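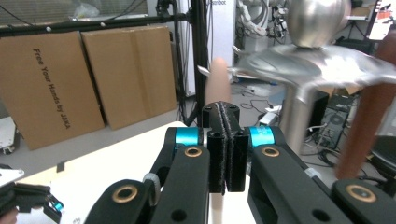 **Haris Usmani**
Press Officer, Pliltik

KAKURBY, January 12, 2023 — Pliltik will begin selling its Nondix worktable to the public this spring, the company said. The white-topped table has been available only to cooking schools and community kitchens until now.

Nondix will come in 3 sizes, all with the same white top. The smallest is meant for apartments and can stand against a wall. The largest seats six and can be ordered with a shelf underneath. Legs are sold separately in two heights, one for sitting and one for standing work.

The company is also adding a short line of tabletop goods called Jacquet, made in stainless steel and brown wood. It covers serving stands, utensil holders, rolling pins and a few storage pieces. Jacquet has 17 items at launch, and more are planned for October.

"People kept asking the schools where they got the tables, and the schools kept sending them to us," said Haris Usmani, press officer at Pliltik. "We had to tell them we didn't sell singles. Now we do."

The home version differs from the school version in a few ways. The corners are rounder, the top can be lifted off for moving, and the feet can be adjusted by hand on an uneven floor. The surface is the same one used in the school tables and can be wiped down with dish soap and water. Pliltik advises against bleach and scouring pads.

Orders will be taken at the Kakurby showroom and by mail. Delivery inside Kakurby is free for tables and costs extra for Jacquet pieces ordered alone. Customers outside the city will be quoted a price by weight. Assembly takes two people, and no power tools are needed. A printed guide comes in the box.

The showroom has set up tables in all sizes, with Jacquet pieces laid out on them. Visitors are welcome to handle the goods. Staff can also cut a paper template to the size of a chosen table, so buyers can check it on their own floor before ordering.

Schools and community kitchens with current orders will see no change in price or delivery dates. Replacement tops for older tables remain available — the fittings are the same as before.

**About Pliltik**

Pliltik makes tables, shelving and kitchen goods in Kakurby. The company has 78 employees.

**Press contact**

Haris Usmani, Pliltik press office, Kakurby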